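Zondeo Student Robotics Club
Handbook for home sessions, section 4: Folding clothes with the paired grippers
Revised August 3, 2019

Read section 3 (charging and pairing) first. Folding is done with two hand-held grippers, one in each hand. Allow 31 minutes for a first session, including setting out.

4.1 Setting out

1. Use a bed or another wide, flat surface at about hip height. A patterned sheet is fine. Pull out any creases in the sheet or mat.
2. Choose trousers or jeans to begin with. Shirts come later, in 4.4.
3. Lay one garment flat in the middle. Put folded items at the far end, clear of your elbows.
4. Put on the knit work gloves and tie back long hair.
5. Hold each gripper by its black handle. Check that the small red light at the bottom edge is on.

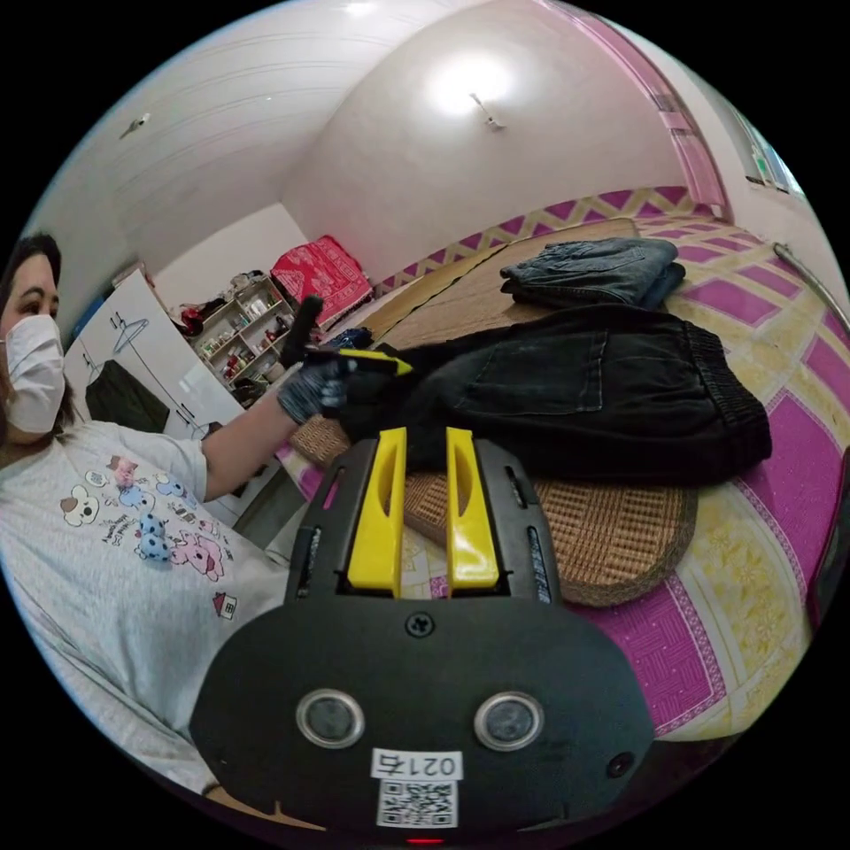 Dark cloth is harder than it looks. The waistband and the hems are the easiest places to get hold of, so start with those and leave the pockets alone until you have had some practice. Black denim in particular hides its own edges – if you lose the hem, stop and smooth the leg with the back of your glove.

Note: Keep sleeves and loose cuffs away from the sensor windows. Annunziata Sartori has spare gloves in the smaller sizes.

4.2 Making the first fold

1. Lower the open fingers until they just touch the cloth.
2. Close them slowly on a small fold. A pinch of gathered fabric is enough.
3. Lift a little and wait for a moment. If the cloth slips, open the fingers and take a deeper pinch.
4. Take hold of the opposite edge with the second gripper, then bring one leg over the other.
5. Open both grippers before you move your hands away.

Caution: Do not drag the garment by one gripper. The yellow fingers are fragile parts and will crack at the slot. Replacements come from Boltport and we keep only nine in the box.

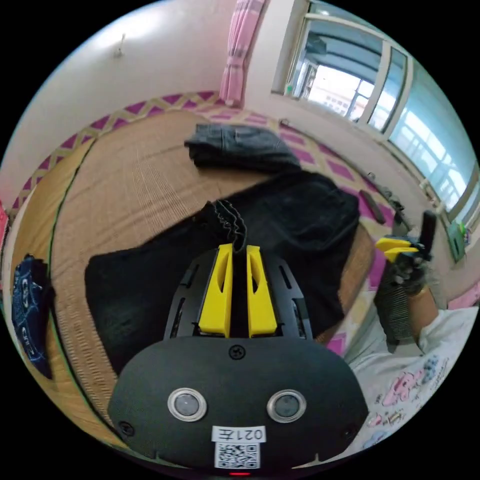 4.3 Saving the session

1. Put both grippers down with the fingers open.
2. Copy the recordings to the Zurkon folder under your own initials. A full session can take up to 900 MB.
3. Write the label number of each gripper in the log. Tekle Tsegaye or Przemysław Bednarek will check it before the next meeting.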